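二月进展报告：拆解工作站停机事件及后续安排

致：项目资助方联络人 Valdemar Dalsgaard
项目：Flollberg 旧电脑自动拆解与部件回收

一、本期概况

本期原计划完成内存条拔取工序的连续试运行，目标为1000次拔插循环。试运行进行到第14台主机时发生夹爪碰撞，工作站停机，循环测试暂停。无人受伤。以下说明事件经过、原因、已采取的措施以及对进度的影响。

二、事件经过

当天下午，机械臂按程序进入机箱，准备夹取靠近处理器一侧的内存条。视觉定位给出的插槽位置偏了5毫米，夹爪指尖没有落在内存条两端，压在了插槽卡扣上。力控保护应在接触力超限时立即停止下压，但这次延迟了一段时间才触发。值班的 Garba Garba 看到卡扣变形，按下急停。

事后检查，该主板一个内存插槽的卡扣断裂，夹爪一侧指尖有磨损，已更换。机械臂本体和相机没有发现损伤。主机为待报废设备，不涉及用户数据，硬盘在进站前已由 Toprak 仓库统一登记处理。

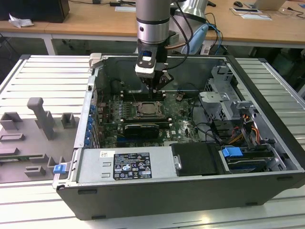
Firkville 再制造中心 · 拆解自动化组

三、原因分析

我们调取了控制器日志，并用同型号主机复现，确认有两个原因。

第一，手眼标定数据过期。上次更换相机支架螺钉之后没有重新标定，相机相对夹爪的位置有小幅变化。前13台主机的偏差都在夹爪容许范围内，程序没有报警，我们也没有逐台核对偏差值。第14台机箱在平台上的放置角度与前面略有不同，偏差被放大。

第二，力控阈值设置不当。调试电源拆卸工序时，为了克服较大的拔出阻力，把阈值调高了，切换回内存工序后没有恢复。两道工序共用一份参数文件，切换时也没有提示。这是程序设计上的疏漏，由本组负责。

线缆干涉的可能性也查过。机箱内电源线和数据线较多，复现时分别在理线和不理线的情况下各做了一组，结果没有差别，可以排除。

四、已采取的措施

1. 重新完成手眼标定，并在机箱装夹后增加一步复核：机械臂先到达一个固定参考点拍照，偏差超限则不进入机箱。
2. 内存、显卡、电源三道工序的力控参数分开保存，切换工序时自动载入，操作屏显示当前阈值，须人工确认。
3. 夹爪进入机箱后的下降速度降低，接近插槽的最后一段改为分步下压，每步读取一次接触力。
4. 更换相机、支架或夹爪零件后必须重新标定，已写入点检表，由当班人员签字。

目前第1项和第2项已在现场运行，第3项还在调参数。速度降低后单台用时变长，具体数值等连续运行数据出来再报。

五、对进度和经费的影响

循环测试需要从头计数，之前的数据只作参考，不计入验收。预计内存工序的验收推迟到下一个报告期，显卡工序的开发不受影响，可以照常进行。

更换指尖的费用从备件预算中支出，不申请追加。Flakness 提供的备用指尖只剩一副，到货前我们不安排夜间无人值守运行。

六、需要贵方确认的事项

请确认验收节点顺延是否需要签署变更单。另外，原合同附件中对力控保护的响应时间没有规定，我们建议补上一条，草案随下次报告一并提交。

两次复现的日志和更新后的点检表可以随时提供。

拆解自动化组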